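An: Verteilerliste IT-Aufbereitung, Standort Flatville
Von: Paloma Ridgeway
Betreff: Re: [Aufbereitung] Teileablage und Reihenfolge beim Bestücken der Towergehäuse
Datum: 1. April 2021

Sehr geehrte Kolleginnen und Kollegen,

zu der Anfrage von Herrn Castellanos nehme ich für die Werkstattleitung wie folgt Stellung. Ich bitte darum, die Antwort auch denjenigen zugänglich zu machen, die den Verteiler nicht regelmäßig lesen.

Gus Castellanos schrieb:
> Sehr geehrte Frau Ridgeway,
>
> beim Durchsehen der Arbeitsanweisung für die Aufbereitung
> der Towergehäuse sind mir zwei Punkte aufgefallen, die
> ich gern geklärt hätte, bevor die Geräte für Martinelli
> an die Reihe kommen.
>
> 1. Die Anweisung verlangt, dass alle Einzelteile vor dem
> Einbau in der Ablage liegen. Am alten Platz wurden die
> Speichermodule bisher direkt aus dem Karton entnommen.
> Gilt die Vorschrift dort ebenfalls?
>
> 2. Unter Abschnitt 11 steht, der Prozessor sei vor dem
> Speicher einzusetzen. Frau Van Dusen hat uns bei der
> Einweisung erklärt, die Reihenfolge sei freigestellt.
> Was ist nun verbindlich?
>
> Außerdem wäre ich dankbar, wenn jemand zeigen könnte, wie
> die Ablage neben dem Gehäuse stehen soll. Die Skizze im
> Anhang ist in der Kopie kaum lesbar.
>
> Mit freundlichen Grüßen
> Gus Castellanos

Zu Punkt 1: Die Vorschrift gilt an beiden Plätzen. Die Entnahme aus dem Karton ist seit Dezember nicht mehr vorgesehen. In der Lieferung an Drener waren zwei Rechner mit Modulen unterschiedlicher Kapazität bestückt, was erst bei der Endprüfung bemerkt wurde. Werden die Teile eines Geräts vorab vollständig in der Ablage bereitgestellt, fällt eine solche Verwechslung vor dem Einbau auf. Die Seriennummer der Festplatte ist bei dieser Gelegenheit in den Laufzettel zu übertragen.

Zur Anordnung: Das Gehäuse liegt mit abgenommenem Seitenteil auf dem Arbeitstisch, die offene Seite nach oben. Die Ablage steht links daneben. Die Festplatte wird stehend in den hinteren Halter gesetzt, der Prozessor kommt in das Fach davor, das Speichermodul in den langen Schlitz.

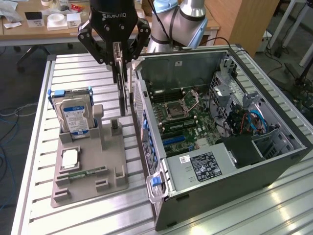
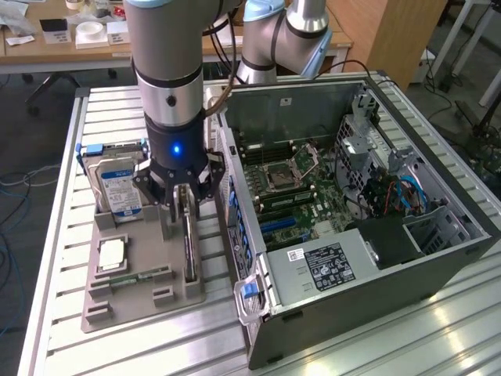
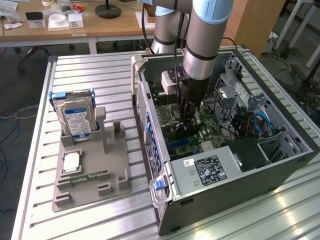

Die unleserliche Skizze im Anhang der Arbeitsanweisung wird mit der nächsten Fassung ersetzt. Bis dahin ist die vorstehende Beschreibung maßgeblich. Wer eine Ablage mit beschädigten Stegen vorfindet, meldet dies bitte Herrn Boateng und verwendet sie nicht weiter. Ersatz ist vorhanden.

Zu Punkt 2: Die Reihenfolge ist nicht freigestellt. Verbindlich ist die schriftliche Fassung, also zunächst der Prozessor und anschließend der Speicher. Die Auskunft von Frau Van Dusen bezog sich auf Geräte, die mit eingesetztem Prozessor angeliefert werden und bei denen nur Speicher und Festplatte zu ergänzen sind. Bei diesen kann mit dem einen oder dem anderen Teil begonnen werden. Ich habe dies mit ihr abgestimmt, und der Abschnitt wird um einen entsprechenden Satz erweitert.

Ergänzend weise ich auf folgende Bestimmungen hin, zu denen in den letzten Wochen Rückfragen eingegangen sind:

Der Halterahmen des Prozessorsockels bleibt geöffnet, bis der Prozessor ohne Druck aufliegt. Lässt er sich nicht eben einlegen, ist er herauszunehmen und die Markierung an der Ecke zu prüfen. Verbogene Kontakte werden nicht selbst gerichtet.

Speichermodule werden nur an den Schmalseiten angefasst und senkrecht in den Steckplatz geführt. Die Verriegelung muss an beiden Enden hörbar schließen.

Lose Datenkabel sind vor dem Bestücken zur Seite zu legen, damit der Weg zur Hauptplatine und zum Laufwerksschacht frei ist. Kabelbinder werden erst nach der Funktionsprüfung angebracht.

Typenschilder und Barcodeaufkleber an Netzteilen dürfen nicht entfernt oder überklebt werden. Ukuten nimmt Geräte ohne lesbares Typenschild nicht zurück.

Der Auftrag Martinelli umfasst 158 Geräte. Frau Abernathy führt die Liste der Gehäuse, bei denen Einbauschienen für die Festplatte fehlen, und nimmt Nachträge per E-Mail entgegen. Bitte geben Sie dabei die Inventarnummer des Gehäuses an und nicht die des Kartons, da beide in der letzten Lieferung voneinander abwichen. Unvollständige Geräte verbleiben im Regal neben der Warenannahme und werden nicht mit Teilen aus anderen Gehäusen ergänzt.

Die geänderte Arbeitsanweisung wird über diesen Verteiler versandt. Ausgedruckte Exemplare der alten Fassung sind dann an den Arbeitsplätzen auszutauschen. Einwände zum Wortlaut von Abschnitt 11 richten Sie bitte vorab an mich, mit Herrn Boateng in Kopie.

Mit freundlichen Grüßen

Paloma Ridgeway
Werkstattleitung
IT-Aufbereitung Flatville

--
Sie erhalten diese Nachricht als Mitglied des Verteilers Aufbereitung. Antworten gehen an alle Mitglieder der Liste. Zur Abmeldung wenden Sie sich bitte an die Listenverwaltung, Juniper Abernathy.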